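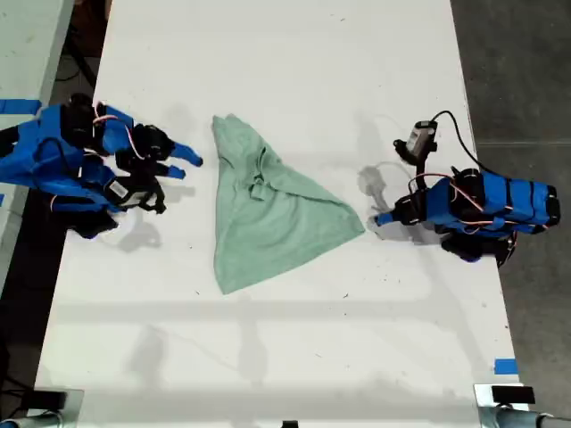 Wavwood > Projects > Vadgate > README

Print | E-mail

Vadgate: two-arm shirt handling, and the stale gripper problem

Please read this before you train anything on Vadgate! If you downloaded it before April, you have the bad version, and some of what's in there will teach your policy to do something I spent a good part of the spring trying to get our own arms to stop doing.

Vadgate is a set of teleoperated recordings of two tabletop arms working on a single shirt, laid out in a crumpled state on a white table. The arms face each other across the table, one on the left and one on the right, both printed in blue. The operator picks up corners, pulls things flat and folds what can be folded. We recorded 1,713 episodes. The current release has 1,594 of them, and most of this file is about why those two numbers are different.

What went wrong

Each arm has its own bus board, a little thing we call a Pruvost (it's our design, so don't go looking for it in a catalog). The Pruvost asks every servo on its arm for a position, collects the answers and hands them to Bullen, our recorder, at 20 Hz. If a servo doesn't answer in time, the board is supposed to flag the reading as missing.

Ours didn't. It sent the last good value again with a fresh timestamp on it, and Bullen was perfectly happy with that, and so was I, for weeks. The log showed a gripper that had stopped moving. Plenty of grippers stop moving when they're holding cloth, so I looked at those flat lines on the plots and thought, great, nice steady grasp.

The servo that kept dropping out was the gripper on the right arm. The connector had worked itself partway out of the housing, and it only lost contact in certain wrist poses - mainly when the arm was stretched toward the middle of the table with the wrist rolled. So the dropouts aren't spread evenly through the data at all. They pile up right where the right gripper is about to close on fabric, and I can't think of a worse place for them.

How we found it

Not from the plots, I'm sorry to say. Shuk-fan Lui was resetting the shirt between episodes with the motors still on (our procedure allowed this, and it doesn't anymore). The right gripper had dropped off the bus while it was open. The leader handle had been squeezed shut in the meantime, so the board was sitting on a closing command it couldn't deliver. When the connector made contact again, the command went through all at once and the jaws snapped closed on the end of Shuk-fan's finger.

It was a pinch and a red mark, nothing worse, and these are small servos. But the arm moved with a person's hand in the workspace and with no one asking it to, and I don't want to write that off as a funny bench story. We stopped recording that afternoon. Shuk-fan pulled the raw bus log while I was still poking at the wiring and found the repeated values before I'd gotten the housing open. 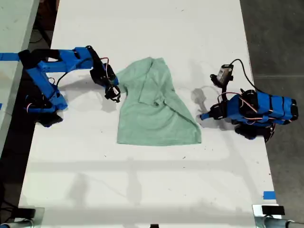
Once we knew what to look for, the check was easy enough. A servo that's really holding still has some jitter in the last digit. A repeated value has none. The script in tools/stale_check walks through every joint in every episode and marks any stretch of 10 or more identical samples in a row, then compares the stretch with the commanded position. If the command moved and the reading didn't, the episode gets pulled.

I then watched the wrist video for every episode the script marked. A few of them turned out fine (an arm parked with its motors quiet can look very still) and those went back in. The ones that stayed out are listed in withdrawn.txt by episode ID, with the joint and the start time of the first bad stretch. I haven't deleted them, and if you're working on fault detection you might even want them more than the good ones! Just keep them out of your training split.

What we changed

The Pruvost firmware now sends a missing flag, and Bullen refuses to save an episode that has one in it. It beeps, too. The beep is awful and I'm keeping it.

A servo that comes back on the bus comes back limp. It holds no target until the operator brings the leader handle to match and presses the pedal. This costs us a little time and it's a bit annoying when you're in a rhythm.

The connectors are latching ones now, on both arms, and I added a strain relief on the gripper lead so that the wrist roll doesn't tug on the housing.

Hands go in the workspace only with motor power off. The switch used to be behind the table, where you had to lean over the arm to reach it. I know. It's at the front now.

What's in an episode

Joint positions for both arms, commanded positions for both arms, gripper opening, an overhead video and wrist video where we had it. Joint angles are in degrees and gripper opening runs from 0 (closed) to 1 (open). Timestamps come from the recorder and not from the boards, so expect a small offset between a joint reading and the video that goes with it. I've measured it on a handful of episodes and it looks constant, but I wouldn't bet a paper on it.

The outcome field is the operator's own call at the end of the episode. It's one of done, partial or gave_up. Partial got used generously, especially late in the day.

Known problems that are still in there

The script only catches dropouts long enough to mark. Shorter ones are surely still in the release, and I'd guess they cluster around the right gripper for the same reason the long ones did. If your policy hesitates before closing on the right side, suspect our data before you suspect your code.

Pulling episodes also tilted the set. The withdrawn ones were heavy on long right-arm reaches, so what's left has fewer of them than we really recorded. I'd like to re-record that part with the new connectors but I haven't started.

Lighting wanders. There are shadows across the table, they move between sessions, and I didn't do anything to correct for them.

The table has scuffs and bits of blue tape on it. Please don't crop around them to be tidy, a couple of our own scripts use the tape to line up the overhead view.

Upgrading

If you have the old download, you don't need to fetch the whole thing again. Run tools/prune with withdrawn.txt and it'll move the bad episodes into their own folder. Episode IDs haven't changed, so there are gaps in the numbering now. Anything that assumes they run straight through will break, and one of my own loaders did exactly that.

If you find a stale stretch we missed, send me the episode ID and the joint name and I'll add it to the list.

Print | E-mail
Shares: 20 | Comments: 10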